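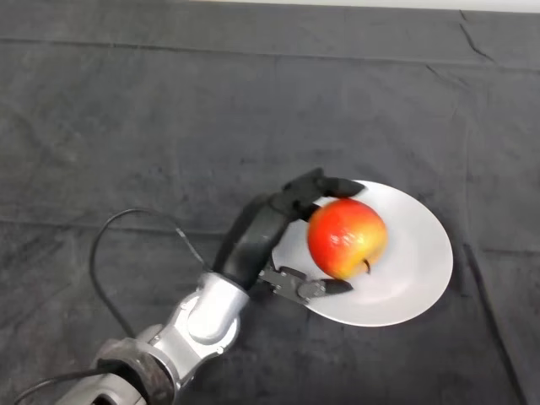 Work on the tabletop handling cell at Flevov moved during this period from installation to routine upkeep, and this report covers the maintenance portion of the grant. The cell is now inspected at the start of each working day under the procedure drafted by Despina Bratu. The reference task for that inspection is a single round fruit on a plate, gripped between the upper and lower fingers. An apple on the white oval plate serves well: the dark gray cloth gives strong contrast at the rim, and the lower finger must pass beneath the fruit and over the plate, where an error in finger height is easiest to notice. The technician also checks the thin black cable that loops out near the silver link and returns toward the wrist, as this is the part of the arm that has required the most attention to date.

## Status of the cell

The arm completed 304 logged reference grasps in the reporting period. Of these, 265 met the acceptance standard on the first attempt. Most of the remainder fell in the first weeks, before the finger alignment described below was corrected. The cell was out of service for 18 hours in total, all of it for planned or corrective maintenance.

Control software was not changed during the period. This was a deliberate decision - we wished to attribute any change in performance to mechanical work alone.

## Corrective maintenance

**Finger alignment.** Early grasps showed a tendency for the lower finger to touch the plate before the upper finger had cleared the top of the fruit. Tipene Pirihi traced the fault to play at the pivot where the lower finger joins the gripper. The bracket screws were removed, cleaned, and refitted with thread-locking compound, and the pivot was reset. The screws are now marked with paint after each adjustment so that movement can be found during the morning check. No further plate contact of this kind has been logged.

**Wrist cable.** The cable was replaced once. The original had been routed too tightly and showed wear at the connector after repeated wrist rotation. Its replacement, supplied by Flurkerard, is longer and is left in a wide, open curve. The added length means that it can drift toward the work area when the arm is low, and the inspection sheet now includes a slow sweep through the full wrist range with the gripper empty.

**Work surface.** The cloth is smoothed and the plate wiped before calibration. Small creases have had no measurable effect on grasp results. A deep fold directly under the plate does tilt it, and staff have been instructed to reset the cloth whenever this occurs.

## Spare parts and supply

We hold 3 replacement finger sets and one spare wrist cable. The order for a second joint housing, placed with Hodžić, has not yet been delivered. Work on the cell can continue without it, but a failure at that joint would stop operations until the part arrived. We consider this the principal risk to the schedule and have asked the supplier to confirm a shipping date in writing.

Expenditure on parts remains within the approved budget line. A small underspend on consumables is expected, and we request permission to apply it to the purchase of a second spare cable.

## Records and training

All maintenance entries are now kept in Flotlow. Paper sheets from the first weeks have been transcribed and the originals retained. Two additional staff members have been trained to carry out the morning check, though adjustment of the finger pivot is still reserved to Mr. Pirihi.

## Work planned for December

- Install the second joint housing, subject to delivery
- Repeat the full calibration with the new finger sets
- Issue the revised inspection procedure - Ms. Bratu will circulate a draft for comment
- Train one further technician in pivot adjustment

A decision on the consumables request is needed before the December parts order is placed.

Submitted November 12, 2023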